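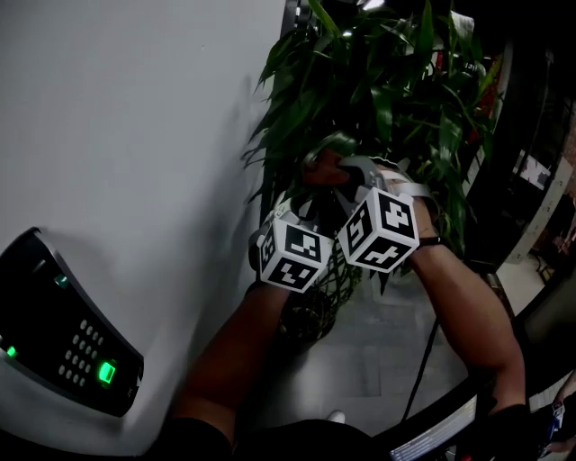 유망주 랭킹을 어디까지 믿어야 하나

시즌이 끝나고 12월쯤 되면 어김없이 유망주 순위표가 돈다. 나도 매년 본다. 보긴 보는데 갈수록 심드렁해진다. 올해는 트러소프(Trirthorpe) 팜이 리그 최상위라고 다들 난리길래 몇 자 적어 둔다.

우선 순위를 매기는 쪽 얘기부터. 내가 구독하는 자크니스(Zakness) 뉴스레터는 선수마다 점수를 주는데, 만점이 얼마인지 설명한 적이 한 번도 없다. 1위 유격수가 952점이란다. 952점과 940점짜리 선수가 야구장에서 뭐가 다른지 물어보고 싶다. 메일도 보내 봤다. 답장은 구독 갱신 안내였다.

그 유격수의 더블A 성적을 찾아봤다. 장타율 .581. 숫자만 보면 입이 벌어진다. 그런데 홈구장이 클랜디어(Clandier)다. 외야로 뜬 공이 웬만하면 넘어가는 곳으로 유명하고, 작년에도 거기서 펑펑 치던 1루수가 위로 올라가자마자 변화구에 헛스윙만 하다 내려왔다. 홈과 원정을 나눈 기록은 뉴스레터 어디에도 없었다. 빼먹은 건지 일부러 뺀 건지는 모르겠고, 둘 다 별로다.

타석 수도 걸린다. 600타석이 채 안 되는 기록으로 '완성형 타자'라는 말을 쓴다. 나는 볼넷과 삼진 비율을 먼저 보는 편인데, 이 선수는 여름 이후 삼진이 눈에 띄게 늘었다. 상대 투수들이 약점을 찾았다는 신호일 수도 있고 그냥 지친 걸 수도 있다. 적어도 한 줄은 다뤄야 할 얘기 아닌가.

투수 쪽은 더 미심쩍다. 상위권에 오른 세 명 중 둘이 작년에 팔꿈치 문제로 쉬었다. 그런데도 순위는 그대로다. 던지지도 않았는데 떨어질 이유가 없다는 논리 같은데, 그렇게 치면 안 던지는 게 제일 안전하다.

스카우트 평도 그렇다. 서터(Sutter) 쪽 칼럼을 쓰는 레오닐드 살가두(Leonilde Salgado)는 늘 '손목이 빠르다', '공이 맞는 소리가 다르다' 같은 표현을 쓴다. 글은 재미있다. 나도 꼬박꼬박 읽는다. 다만 3년 전 글을 다시 꺼내 보니 그때도 똑같은 표현으로 칭찬받은 외야수가 있었고, 그 선수는 지금 독립리그에 있다. 소리가 다르긴 했나 보다.

그렇다고 트러소프 팜이 형편없다는 건 아니다. 포수 두 명은 정말 괜찮아 보인다. 특히 어린 쪽은 도루 저지보다 블로킹이 좋아서 마음에 드는데, 순위표에서는 한참 아래에 있다. 타격이 평범하다는 이유다. 포수가 부족해서 매년 쩔쩔매는 팀이 한둘이 아닌데 왜 이런 평가가 나오는지 이해가 안 간다.

댓글에서 '그럼 네 순위는 뭐냐'고 물으신 분이 계셨다. 안 만든다. 하이싱글A 경기는 중계로 띄엄띄엄 본 게 전부이고, 그걸로 줄을 세우면 나도 똑같은 사람이 된다. 대신 내년 5월에 그 유격수의 원정 성적만 따로 모아서 올려 보겠다. 잘 치고 있으면 그때 가서 틀렸다고 쓰면 된다.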